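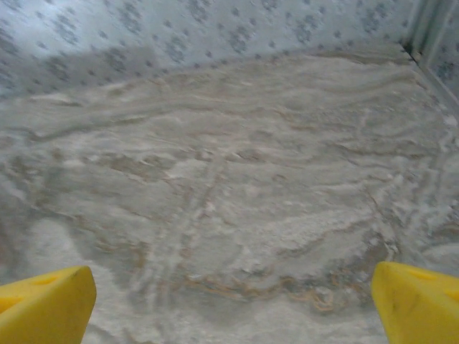 2. La superficie: mármol que no ha visto una cantera

El enclosure de nuestra práctica tiene un suelo con dibujo de mármol, en blancos rotos, grises y beis, con vetas onduladas que recuerdan al travertino. En la propuesta inicial lo llamamos «fondo neutro». Tres semanas después seguimos discutiendo dónde acaba una veta y dónde empieza una mancha, así que de neutro tiene poco.

El grupo Urkton (nosotros, nombre elegido con prisa) quería estudiar cómo se ve un objeto cotidiano sobre un fondo con mucho dibujo. Presupuesto: 12 euros. El asesor de Trarkville sugirió una cartulina gris y votamos en contra por motivos estéticos, que en noviembre nos parecían sólidos.

Utilizamos cookies propias y de terceros para mejorar su experiencia. Aceptar | Configurar

3. El objeto

Descartamos una taza (demasiado blanca) y un mando a distancia (alguien lo necesitaba). Quedó un libro pequeño, de tapa dura, con cubierta naranja, roja y crema y un personaje de dibujos animados. Ningún miembro del grupo admite haberlo leído entero.

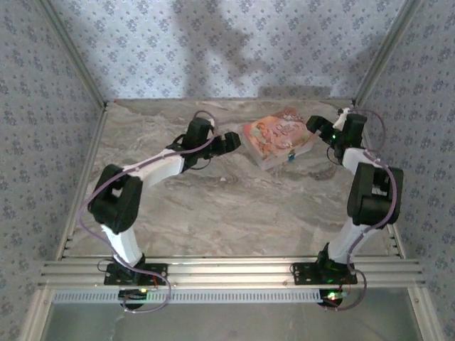 Los colores cálidos resuelven media práctica: el naranja se separa del gris sin esfuerzo. Las zonas crema son otra historia, porque se acercan bastante a los tonos claros del suelo. Propusimos medir el contraste con el método Kevden, leímos el manual hasta la página 300 de 726 y optamos por mirar con atención.

Queda pendiente repetirlo con la cartulina gris, que ya hemos comprado.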